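Textile Care and Household Linen, Unit 6
Folding and Storage of Knitted Garments
Handout prepared by Nataša Nikolaidis

6.1 Knit and woven fabric

A woven fabric is made of two sets of yarns crossing at right angles. A knit is made of loops. The loops open under load, so a knitted garment left on a hanger grows longer at the shoulders and hem. For this reason knits are folded and stored flat. Woven shirts may be hung.

6.2 Fold allowance

Each fold adds thickness at the bend, and the outer layer has to travel farther than the inner one. In a thin jersey the difference can be ignored. In a heavier knit it shows as a ridge along the folded edge – see the Dorkix sample card, samples 2 and 3. Do not press the ridge flat with an iron. Smooth it by hand from the center outward, then turn the garment over.

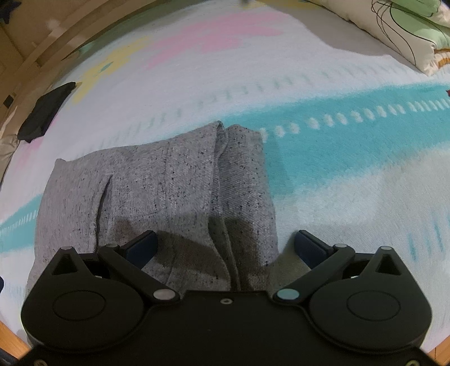
The choice of folding surface affects the result. A table gives a firm base and straight edges. A bed is softer and usually larger, but the blanket moves with the garment and the lower layer may shift when the upper one is drawn across. The gray flecked knit on the printed blanket is folded to a rough rectangle; its upper edge is uneven and slightly raised where the fabric doubles back, and the right side stands higher than the left. A bundle of this shape should be opened by one fold and leveled before stacking.

6.3 Stacking

Place heavier pieces at the bottom. Folded edges face the front of the shelf. For the practical, shelf depth is 200 mm greater than the folded length, and no stack is higher than 125 mm.

6.4 Practical work

Fold one sweater on the table and one on the bed. Measure the height at each corner and enter the values in the Mladenović table. Bring the completed sheet to the February session.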